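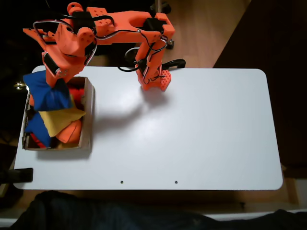
Kwabena wants it written down that he asked for the rear clamp to be retightened back in December, and that I said it was fine. It was not fine. The base had crept toward the box a little with every shift, and I spent a morning blaming the wrist servo for it.

Gimby cell, 10:40. Backed the clamp off, squared the base to the table edge, did it up again properly. Re-zeroed all joints. Shoulder now reads 226 at rest, was 123 after somebody's (my) last calibration, so that explains the lunging.

Ran 111 picks on the beanbags. Dropped 6, all blue, no theory yet. Elbow cable still rubs when the arm folds right back. Tied it up for now, needs a longer lead from the Limsakul drawer if Valter hasn't emptied it.

To do: paint mark on the clamp screw so we can see it move. Check again after lunch. Tell Kwabena he was right, at some point.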